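El taller compartido y la medida de lo útil

El taller Wenari sostiene, desde su apertura en mayo, que la automatización debe aprenderse con objetos corrientes. Esta tribuna comparte ese criterio.

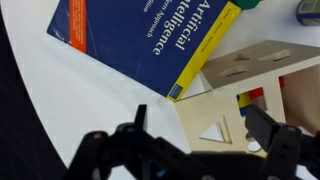 Pinza junto al clasificador de formas y un manual de inteligencia artificial.

Los 25 socios aprobaron destinar seis meses al montaje Veltine, plazo que algunos juzgaron excesivo. No lo es. 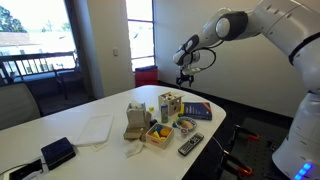 Un taller abierto tiene obligaciones que un laboratorio privado puede aplazar. La primera es la sujeción: una base fijada con mordazas de mango naranja permite revisar el montaje a la vista de todos. Conviene exigirlo por escrito en el reglamento.

También procede reservar cuatro sesiones a quienes no programan.

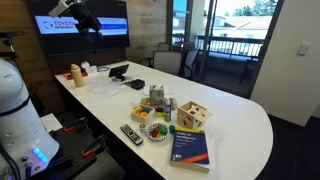 Propuesta para el próximo curso

Publicar los fallos junto con los planos.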